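4.2 Open-day sessions

The Lakik cell was shown to visitors at the Kershaw site on Saturday, September 26, 2026. Each session used 2 operators and one task – placing a lump of modeling clay in a wire basket. Visitors chose the start position of the clay.

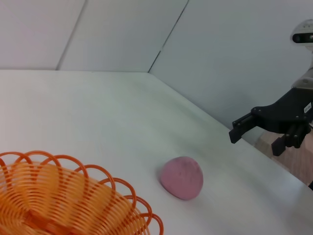

Figure 2. Wrist view with the gripper open, clay and basket on the table.

A visitor from Drukum asked whether soft objects would need a separate grip-force setting, and whether that setting would carry over to foam. We had not tested foam. The force limit was fixed for all sessions, and the Findidard planner ran at its default speed.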